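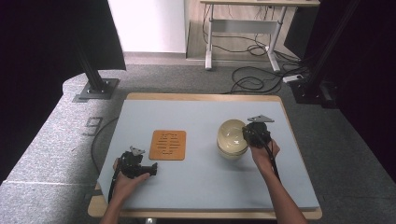
The cream bowl on the board.

Koscombe Kitchen Forum > Crockery and Cookware
4 min read · 17 replies · 3 shares

Is "crackle-safe" glaze a real thing or just a sticker?

plainplates
Looking at bowls for everyday soup and oatmeal. The Brundex ones cost twice what the Zuser ones do, and the only difference I can find is a line on the box saying the glaze is "crackle-safe for 3,000 washes." Who ran 3,000 washes? At one a day that's over eight years. I'm not buying it until somebody shows me a bowl that old.

dishpan_dot
They don't run them one a day. They put test pieces in a machine and leave it going. Still doesn't tell you much about your machine, your water or your detergent. Mine are Zuser, bought one February, no lines in the glaze that I can see.

Essam Cherkaoui
I sold tableware for a living, and I'd ignore the number. Crazing comes from the glaze and the clay shrinking at different rates. If the fit is bad you can get lines without ever washing the thing. If it's good, you can wash it 300 times or 3,000 and not see much. Tilt the bowl under a strong light and look at the inside. Fine lines show up where the shine is. 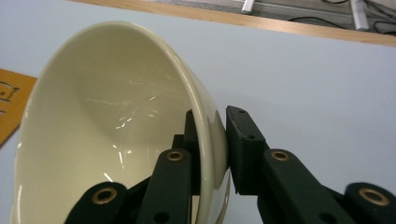

Inside of the bowl, tilted under the light.

plainplates
Okay, but all I see in shine is shine. Broken streaks of light could hide anything.

Essam Cherkaoui
Then move it. A reflection slides when you turn the bowl and a crack stays where it is. Or rub a little strong tea inside and rinse. Lines will hold the color.

mugs_and_more
Disagree on the tea. I did that with a Mittal bowl and it came up clean, and a month later there was a web of lines all over the bottom. It only tells you about today.

dishpan_dot
Which is all anybody asked it to tell you?

mugs_and_more
The original question was whether to pay double. A test that passes a bowl right before it goes bad is no help with that.

Advertisement-free newsletter: get the best threads every month. Sign up / No thanks

plainplates
So the sticker's no good and the tea's no good. What about just handling them gently? My sister-in-law swears by keeping a board under everything and never setting a bowl straight on a hard counter.

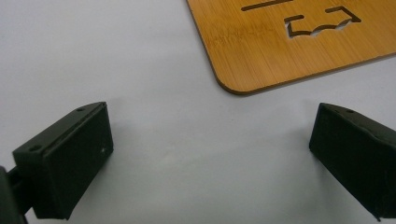
White surface, with a bamboo board up in the corner.

Essam Cherkaoui
A board saves the foot from chips. It does nothing for crazing. What does matter is going from the fridge to boiling soup, so don't.

dishpan_dot
Buy one Zuser, use it hard for six months, then decide. Worst case you're out the price of a sandwich.

plainplates
A sandwich where you live, maybe. Fine, one Zuser. I still want to know who counted those washes.

mugs_and_more
I wrote to Brundex and asked. They sent me a coupon.

Was this thread useful? 100 people said yes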